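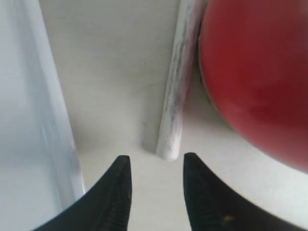
Florkeck Table Clearing Set — data card

Version 2, September 2022
Prepared by Selina Aebischer and Analyn Macaraeg, Tramov

What is in this folder

The set contains 1174 recordings of a robot arm which clears a small table. Each recording is one attempt with one object. The work is the kind that a parent does every evening in a child's room: pick up what lies around and put it where it belongs. We wanted to know how far a machine is from doing this without help.

The short answer is that it can do a part of it, slowly. 858 recordings are marked as success. The others are marked as failed or stopped, and we kept all of them in the folder. Please do not remove them before you compute a success rate.

Objects

There are 16 kinds of object. They are ordinary things such as balls, sticks, spoons, cups and clear plastic boxes. We did not buy a new set for the recordings. Many of the objects are used and have marks on them, and we did not clean them between the attempts.

The thin objects are the most difficult. A stick that lies flat leaves very little room for the fingers, and if it lies between a box and a ball, the arm must come in straight or it will push one of the neighbours. A round neighbour is worse than a box, as it rolls away and then the whole plan is old. Clear plastic is also a problem. The planner often believed that the wall of a box was free space.

How it was recorded

The camera is fixed at the wrist and looks along the two fingers. The tips of the fingers are therefore in nearly every picture, and the objects close to the border are often only partly inside. The focus is fixed too. We know that some objects are blurred and we have not corrected this.

The operator, mostly Analyn, placed the objects by hand and started the attempt. The light was the normal room light.

Files

recordings/ one folder for each attempt
labels.csv attempt number, object, result, remark
splits/ the lists for training and for testing
remarks.txt longer notes by the operator, in English

The column "remark" is free text. It was written during the work and has spelling mistakes.

What the labels mean

success: the object was inside the target box at the end
failed: the arm finished its movement but the object was elsewhere
stopped: the operator pressed the stop button

A success does not say that the work was done well. In some of them the arm knocked over a cup on its way — look in the remarks for the word "touched".

Known limits

All the recordings come from one room and one table. The surface is light and plain, so a model trained here will probably have trouble on a dark or patterned one. There are no clothes, no paper and no food. A person does the same work much faster, and we did not measure by how much.

Changes since version 1

The first version was released in January. We corrected wrong object names in labels.csv and added the folder splits/. The recordings themselves are the same.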